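Print this page | E-mail this article

3. How people sort small things at home

3.1 Why I went looking in junk drawers

I should say up front that I never meant to write about junk drawers. My first plan was a tidy survey of how households in Starkamville store their paperwork, and I had the forms printed and everything. Then Szabolcs Balogh, who did the door-to-door visits with me in April, pointed out that people kept apologizing for the same drawer in the kitchen while the paperwork sat in perfect order upstairs. He was right, so I threw out the forms and we started over with the drawers.

We ended up with 1,411 objects written down on cards, from nine homes in Starkamville and the older part of Clatitz. I typed up every card myself (my wrists have not forgiven me). What I wanted to know was pretty simple: when somebody picks up a little thing with no obvious home, how do they decide where it goes?

Earlier work on household clutter, most of it from the Vörös survey, treats this as a question of space. You run out of shelf, so you get a pile. I don't buy it. Two of our homes had whole cupboards standing empty and still had the fullest drawers of the lot. What people told us, over and over, was that a thing gets put with whatever it arrived with. Small boxes stay near the bag they came in, and the bag stays too – sometimes for years.

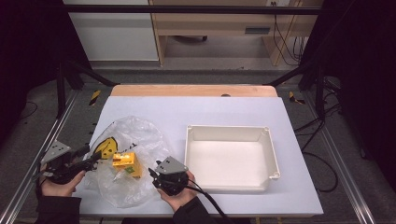

3.2 Containers come first

Now for the part I got wrong. I had assumed people sort their stuff and then go find a container for it. On our cards it mostly runs the other way. Someone has a nice box, usually an empty one, and the box sits there asking to be filled. One woman in Clatitz showed me a box she had been saving for "the right buttons." She owned plenty of buttons. They were in a jar.

I started calling this holding a place open, and once I had the name I saw it all over the cards. An empty box with a good rim and decent walls gets treated better than a full one. It gets moved carefully, it gets wiped down, and it's almost never lent out. Plain light-colored boxes did especially well here, and when I asked why, the usual answer was that you can see what's in them (Figure 2).

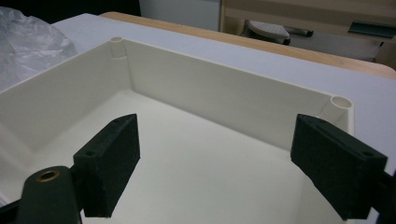 Figure 2. Open cream-white plastic box, with round screw bosses at the far corners.

Shape matters as well. People liked square corners for paper and batteries, and put up with round tins for anything that rolls. Posts or ridges inside a box bothered some of them a lot and others not at all, and I can't find any pattern in who was who. Szabolcs thinks it comes down to whether you play cards, since a deck won't lie flat against a post. I've left that idea in because I haven't been able to knock it down.

3.3 What the Skanum method misses

The Skanum sorting method, for anyone who hasn't met it, asks you to empty the drawer, make groups, and give each group a label. We tried it in two homes. The groups were fine. The labels were a mess, mainly because everybody in the family had a different word for the same group, and the loudest person won. A month later both drawers had a new pile at the front with no label on it, and both families knew exactly what was in it.

So my advice for the next person doing this is to leave the labels off the card until the second visit, and to write down the box before you write down what's inside. I didn't do that for the first batch of cards, and I had to go back and ask.

Get our newsletter by e-mail. This site uses cookies to remember your settings. Accept | Manage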